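Linby Mobile Set Project: Progress Report to the Rutherford Fund
Covering the period to the end of February 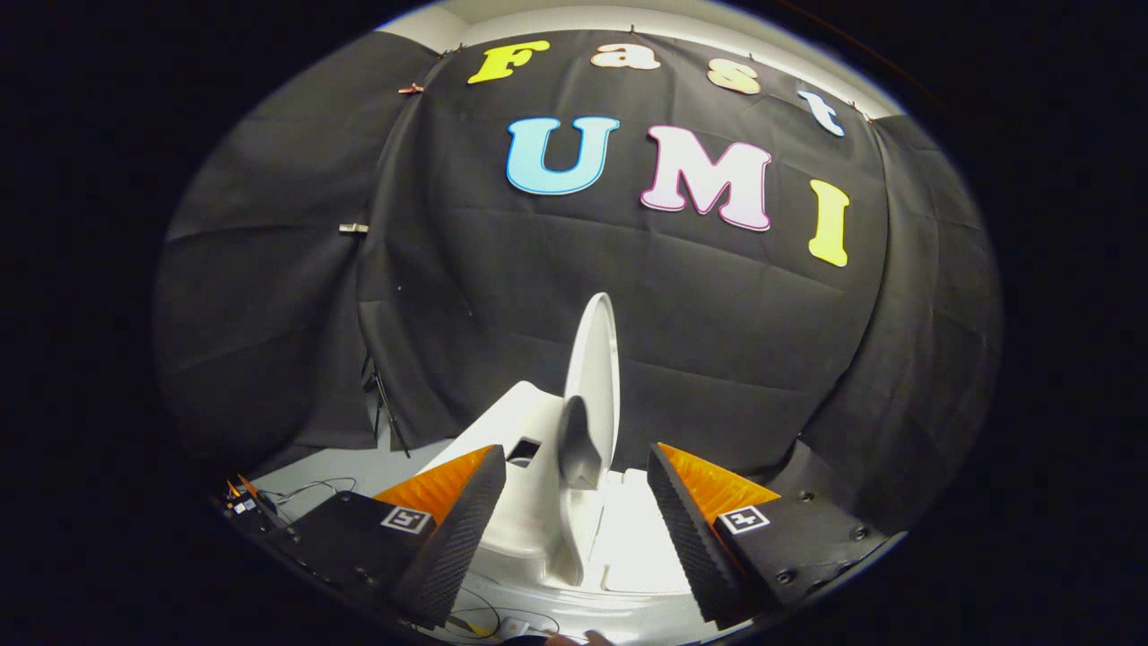
The black backdrop with its foam lettering, and the toilet in the foreground.

Hello again from the Linby workroom! I know the last report was mostly me complaining about the heating, so I'm glad to have real progress to write about this time. The short version is that we have a working backdrop, lettering that stays up, and a first bathroom piece to go with it. The longer version follows, with the money at the end.

The backdrop

When I wrote the application I pictured one big sheet of black cloth, and I priced it that way. Then I went over to Warkport to look at the sheet, tried to lift my end of it, and changed my mind on the spot. We bought separate panels instead. They're far easier to carry up a flight of stairs, and if one gets a stain we can swap it out and keep going. I've let the side panel hang loose, partly because I like the folds and partly so there's some spare cloth to pull across when the space is wider than we planned for.

The wrinkles are still a sore point with me. I've steamed the panels twice and they looked lovely each time for the length of a lunch break. I'd like to store them rolled on cardboard tubes (the kind carpet stores throw out), and I've asked at the place in Gastley to keep some back for us.

Clips hold everything along the top. I started out with a box of the cheap office kind and have been adding small metal ones as I find them, so they don't match at all. I had a line in the budget for proper curtain track and I'm now asking to drop it. Clips go up faster, they come down faster, and we can use them in rooms where we're not allowed to drill, which so far is every room.

The lettering

This was the fun part. "Fast UMI" is up in foam letters, with "UMI" a good deal bigger than "Fast", and the colors are yellow, light blue, pink and a soft peach. I had a plainer set mocked up in all white and it looked like the sign outside a dentist's. The pastels against the black really do lift the whole thing, and I'm so pleased with the big U and its white outline that I've been showing it to people who didn't ask.

Foam weighs next to nothing, so the cloth doesn't sag under it. Fixing it took a while to sort out. Double-sided tape was hopeless on fabric (I came in one morning to three letters on the floor) and what we use now is hook tape on the backs with a stitch or two where needed. I'd still like the spacing to be more even and I want to make a paper template before the next setup, because doing it by eye from a stepladder takes me most of an afternoon.

The bathroom piece

The toilet is white, with a white lid, and it stands right in front of the cloth. You'll remember we argued back and forth about whether to begin with the bathroom or the kitchen. I'm happy with the choice. One toilet against a plain dark background reads as a bathroom straight away, and we didn't have to build a single wall. A sink unit would be my next pick, then a small cabinet, then maybe a towel rail if there's anything left to spend.

Moving it is a two-person job and I've written that into the setup sheet in capital letters.

Things still to fix

The cables. We have loose black ones running across the pale gray floor, and I don't want anybody catching a foot. Cable covers are on the order list. I'd also like sandbags for the light stand, and some kind of a bin for the clips so they stop traveling home in my coat pockets.

Money

The grant was $3000. With the curtain track dropped, I'd like to move that $148 over to cable covers, sandbags and storage tubes. It doesn't change the total, but your guidelines say to ask first, so I'm asking! Everything else is within its line, and the receipts are in the folder with the spreadsheet.

What's next

We have 5 setups planned before the summer, the first in Warkport and the next in Gastley. Before then I'll finish the paper template, get the panels onto their tubes and start hunting for that sink. If you could let me know about the $148 before I place the next order, I'd be very grateful. And do come by the workroom if you're over this way. Mornings before 11 are best, and the heating is much better now.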